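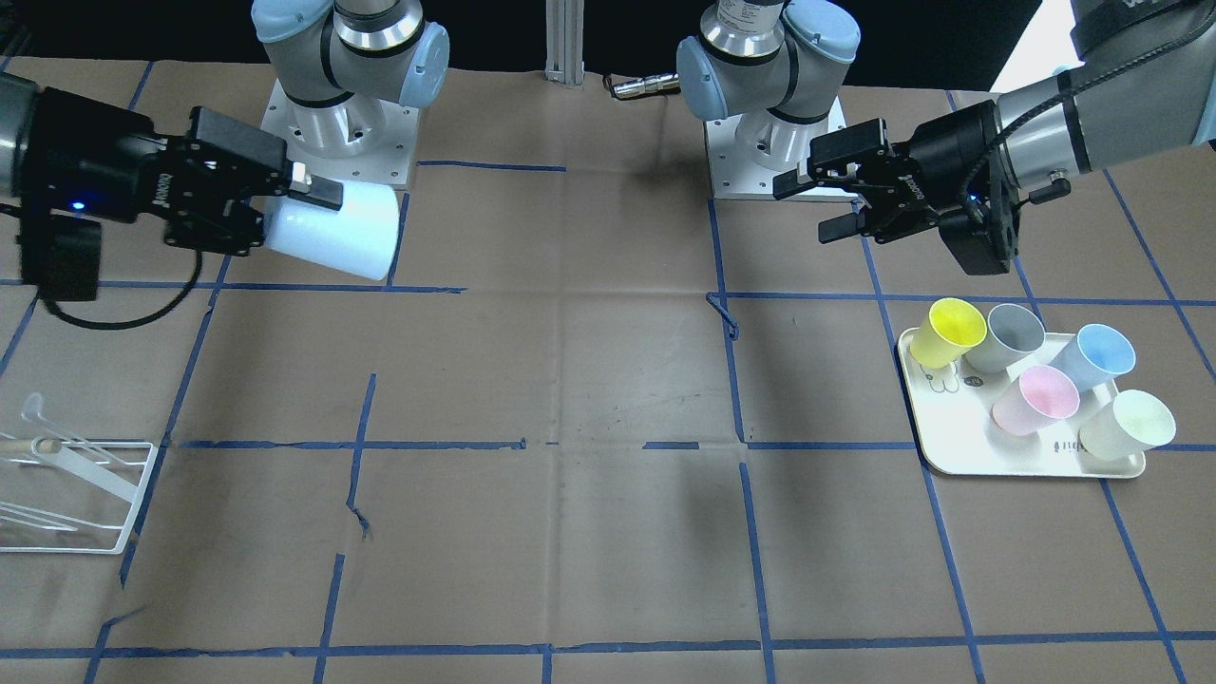

Fig. 1. Two arms over the table, blue tape grid on brown paper.

12/10/2019. Document examination, Clemau matter. Entry by Shiuli Dissanayake.

Received 29 expense forms from the Stomari employees' association, with bank statements for March. The forms claim travel to Flores. The statements show a card payment of $2,344 to a jeweler and none to an airline.

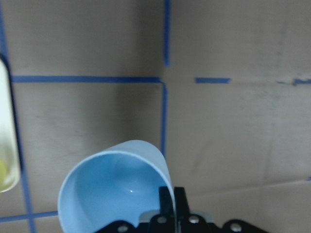
The signatures on the forms were compared under side light. Two signers can be told apart; a third hand may be present on the later forms. Exhibit labels are to be kept as plain as "light blue plastic cup, tipped on its side," with no opinion as to use or owner. Several labels written yesterday did not meet that standard and were replaced.
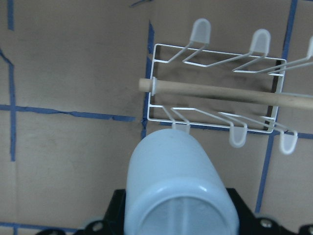
Were the amounts changed after signing?
On one form the figure 50 was altered to 600 in a different ink, and the change crosses over the tail of the signature.

The altered form was scanned at the higher setting, front and back, and returned to its sleeve. The remaining forms are to be checked in the same way, beginning with those
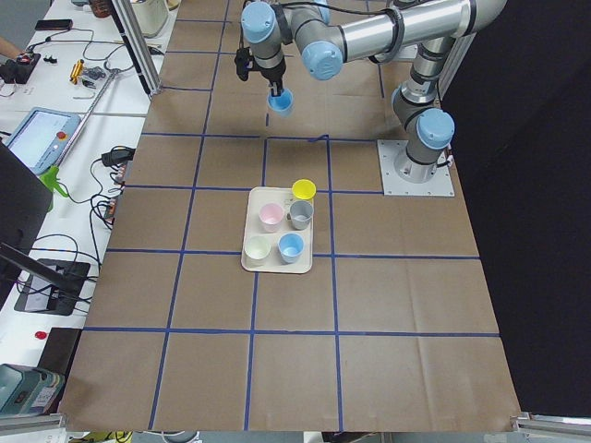 that bear the Alham branch stamp. The ink comparison should be repeated by a second examiner before the report is released to the prosecutor's office. Original receipts have been requested and are still outstanding.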